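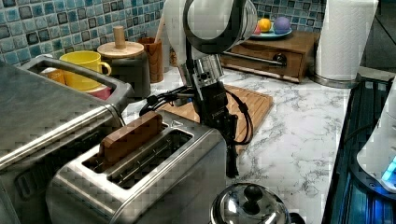 Lemmont、1/22/19

Gomwood カウンター備品セット 651は、調理実習室、住宅展示場の台所、生活動作訓練室などのカウンター上に常設する小型備品の一式である。2枠トースターと食パン形の木製ブロックを中心に、蓋付きキャニスター、用具立て、木製スプーン、木製ボード、マグで構成する。食材を使わずに、枠への差し入れ、取り出し、道具の出し戻し、蓋の開閉といった動作を繰り返し行う用途を想定している。

本ページには、セットの仕様、設置条件、取扱い、清掃、保管、貸出および補修部品の扱いを記載する。旧セットからの変更点は末尾にまとめた。

## 構成品

| 品名 | 仕様 | 備考 |
|---|---|---|
| トースター | ステンレス製、2枠、上面差し入れ式 | 標準品 |
| 食パン形ブロック | 木製、茶色、上辺が丸い形状 | 標準品 |
| キャニスター | 本体は濃い灰色、蓋は明るい色の木製 | 標準品 |
| 用具立て | 木製、茶色、カップ形 | 標準品 |
| スプーン | 木製、長柄 | 標準品 |
| ボード | 木製、Addaleシリーズ | 標準品 |
| マグ | 陶製、黄色、取っ手付き | 標準品 |
| 大型調理家電 | ステンレス製、据置き | 別売、機種は選択 |

個別の品目だけを購入することもできる。ただし、トースターとブロックは寸法を合わせて出荷するため、同じ注文番号で手配すること。

## トースター

外装はヘアライン調のステンレスである。上面に細長い差し入れ口が2本、前後に平行して並び、両方の口を囲む縁が一段高くなっている。枠の内部には線材のガイドがあり、差し入れた物を両側から支える。

ブロックは前枠、後枠のどちらにも入る。片方の枠だけに入れて使用しても差し支えない。枠に立てた状態ではブロックの丸い上辺が差し入れ口より上に出るので、この部分を指でつまんで引き上げる。つまみ代を確保するため、昇降レバーは上の位置のまま使用する。レバーを下げた状態で使用する訓練については、後述の通電に関する項を必ず確認すること。

線材ガイドは消耗部品として扱う。木製ブロックの出し入れを重ねると、ガイドの端部が内側へ寄ることがある。ブロックが途中で引っかかる、または斜めに止まる場合は使用を中止し、ガイドの変形を点検する。ペンチなどで曲げ戻したガイドは元の間隔に戻りにくいため、現場での修正は認めていない。

底面には着脱式の受け皿がある。木粉がたまるので、後述の周期で取り外して空にする。

## 食パン形ブロック

無垢材から切り出した一体品で、接着箇所はない。輪郭は山形の食パンを模しており、下側の角はわずかに丸めてある。表面は研磨のうえ、植物油を薄く含ませて仕上げている。塗膜を作らない仕上げのため、使用に伴って色が濃くなり、個体ごとに色味の差が出る。色差は交換の対象としない。

厚みは出荷時にトースターの枠と照合している。湿度の高い室内に長く置くと木が膨らみ、差し入れが重くなることがある。その場合は風通しのよい日陰に置き、元の状態に戻るのを待つ。紙やすりで削って合わせると、乾燥期に枠内で傾くようになるので行わないこと。

次のいずれかに該当するブロックは廃棄する。

- 木目に沿った割れがある
- 角が欠け、ささくれが出ている
- 片面に反りがあり、平らな台の上でがたつく
- 焦げ、変色、煙臭がある

食品ではないことを利用者に口頭で伝えるか、カウンター付近に掲示する。幼児が同席する施設では、使用していない時間帯に扉付きの棚へ収める。

## キャニスター

本体は濃い灰色、蓋は丸形の明るい木製で、中央に背の高い円筒形のつまみが付く。つまみは蓋と共木で、手袋を着けたままでも握れる高さをとった。

蓋は落とし込み式である。ねじや留め金はなく、回転させる必要はない。密閉容器ではないため、茶葉や粉類の長期保存には向かない。動作訓練に使う場合は空のまま用いるか、乾いた豆類を少量入れて重さを変える。

つまみを持って本体ごと持ち上げないこと。移動の際は本体の胴を両手で支える。蓋を外した状態で伏せて置くと木口が台面の水分を吸うので、外した蓋はつまみを上にして置く。

## 用具立てとスプーン

用具立ては茶色の木製で、カップに近い形をしている。底に厚みを持たせ、長い柄の道具を斜めに立てても倒れにくい重量配分とした。立てる道具は木製または樹脂製に限る。金属製のレードルや泡立て器を入れると上部が重くなり、内壁にも傷が付く。

スプーンは先端を下、柄を上にして立てる。柄の向きは利用者の利き手側へ倒しておくと取りやすいが、訓練の内容によっては反対側へ倒して使用する。濡れたスプーンをそのまま戻すと底に水がたまる。洗浄後は完全に乾かしてから戻すこと。

## ボード

Addaleシリーズの木製ボードは、トースターの近くに置き、取り出したブロックを受ける面として使う。表裏とも使用できる。包丁を当てる用途にも耐えるが、訓練用と調理用を同じ板で兼ねることは勧めない。

裏面に滑り止めは付属しない。滑りやすい天板では、固く絞った布を一枚敷く。ボードをトースターの上に載せた状態での保管、およびトースターの排熱口に接した状態での使用は禁止する。

## マグ

黄色の陶製マグである。取っ手は曲線形で、指を通して持つ。識別しやすい色を選定したもので、ステンレスや木の品目と並べたときに位置を指示しやすい。陶製品のため、欠けやひびを確認した時点で使用を終える。釉薬の小さな点や色むらは製造上のもので、使用に支障はない。

## 別売の大型調理家電との併置

据置きの大型調理家電は、施設の要望に応じて機種を選定する。本セットの隣に置く場合は、次の点に注意する。

- 家電の上面を物置きとして使わない
- 取っ手の可動範囲にマグやキャニスターを置かない
- 排熱の向きを確認し、木製品に直接当てない
- 電源はトースターと別の系統からとる

家電の背後に小物を置く配置では、利用者が熱源の上に腕を伸ばすことになる。加熱を伴う日は、背後の小物をあらかじめ反対側へ移しておく。加熱を伴わない日であれば、奥の物に手を伸ばす動作の課題として、この配置をそのまま使ってよい。

## 設置

奥行600 mmのカウンターを標準とする。壁側にキャニスターと用具立て、手前側にトースター、その脇にボードを置くのが基本配置である。左右は反転してもよい。

1. 天板を拭き、完全に乾かす。
2. トースターを置き、脚がすべて天板に接していることを確かめる。
3. 電源コードを使用する場合は壁側へ逃がし、ボードの下を通さない。
4. ボードを置き、手で押して動かないことを確かめる。
5. キャニスター、用具立て、マグを奥へ置く。
6. ブロックを枠に立て、抵抗なく上下することを確かめる。

吊戸棚の下に設置する場合は、ブロックを真上へ引き抜ける高さを確保する。斜めに引き抜く癖がつくとガイドの傷みが早い。傾斜のある天板、可動式ワゴンの上、流し台に渡した板の上には設置できない。

配置を固定して使う施設では、天板に細幅のマスキングテープで位置を記しておく。印は脚の外側に付ける。脚の下までテープを入れると、がたつきの原因になる。

## 通電に関する注意

**木製ブロックを使用する間は、トースターを通電しないこと。** 電源プラグをコンセントから抜き、コードを束ねたうえで使用する。タイマーを切るだけ、レバーを上げておくだけの措置では足りない。

同じトースターで実際にパンを焼く場合は、先にブロックを回収し、両方の枠に何も入っていないことを目で確かめ、受け皿の木粉を捨ててから通電する。使用後は本体が冷えるまでブロックを入れない。焼成用と訓練用の機体を分けられる施設は、分けて運用すること。訓練専用とする機体には、注文時の指定によりプラグ部に封止具を取り付けて出荷する。

誤って通電した場合は、直ちにプラグを抜く。煙が出ているときは枠に手や道具を入れず、施設の防火手順に従う。該当するブロックは外見に異常がなくても再使用しない。

## 清掃

| 対象 | 方法 | 周期 |
|---|---|---|
| トースター外装 | 固く絞った布で拭き、乾拭き | 使用日ごと |
| 受け皿 | 取り外して木粉を捨てる | 週ごと |
| ブロック | 乾いた布で拭く | 使用日ごと |
| キャニスター本体 | 中性洗剤で洗う | 月ごと |
| 木製の蓋、用具立て | 湿らせた布で拭き、陰干し | 月ごと |
| スプーン、マグ | 中性洗剤で洗う | 使用日ごと |
| ボード | 中性洗剤で両面を洗い、立てて乾燥 | 使用日ごと |

ステンレス部は磨き目に沿って拭く。目に直交して強くこすると、細かな筋が残る。研磨剤、塩素系漂白剤、金属たわしは使用できない。木製品は食器洗い機、乾燥機、電子レンジのいずれにも入れないこと。

アルコールによる消毒は、ステンレス部とマグには使用できる。木製品に常用すると油分が抜け、表面が白くなる。白くなった場合は食用の乾性油を少量すり込み、余分を拭き取ってから一晩置く。油を拭いた布は自然発火のおそれがあるため、水に浸してから廃棄する。

## 保管と輸送

長期間使用しないときは、ブロックを枠から抜き、木製品だけをまとめて紙に包む。樹脂の袋で密封しない。キャニスターの蓋は本体から外し、間に紙を挟む。

出荷箱は再使用できる構造で、トースター用の仕切りが入っている。返送や拠点間の移動にはこの箱を使う。マグは用具立ての中に入れて運ばないこと。輸送中の振動で木の内壁に陶器の底が当たり、双方が傷む。

## 貸出

施設での試用を目的とする貸出は、代理店Mensahが受け付ける。期間は最大4週間で、返却時の清掃は受け皿の木粉を捨てるところまでとする。消耗部品の摩耗は貸出料に含まれる。割れ、焦げ、紛失は実費を申し受ける。

別売の大型調理家電は貸出の対象外である。トースターを含む標準品は分割して貸し出さない。

## 保証と補修部品

トースターの保証期間は納品日から3年とする。線材ガイド、受け皿、木製品は保証の対象に含まないが、補修部品として単品で供給する。

補修部品の注文には、トースター底面の製造記号が必要である。ブロックを追加する場合も同じ記号を記入する。記号が読み取れないときは、差し入れ口の幅を内側で測り、前枠と後枠の値を別々に記載して送ること。

使用できなくなった木製品の引き取りは行っていない。所在地の区分に従って処分する。

## 旧セットからの変更点

- ブロック下側の角の丸みを大きくし、枠の端に当たったときの欠けを減らした。
- キャニスターのつまみを球形から円筒形に改めた。旧品の蓋は現行の本体にも適合する。
- 用具立ての底を厚くした。外径に変更はない。
- ボードをAddaleシリーズに統一した。
- 受け皿の引き出し方向を背面から側面に変更した。旧型トースターの受け皿とは互換性がない。

旧型の受け皿と線材ガイドの受注は6月末で終了する。旧型を継続して使用する施設は、必要数を代理店Mensahへ届け出ること。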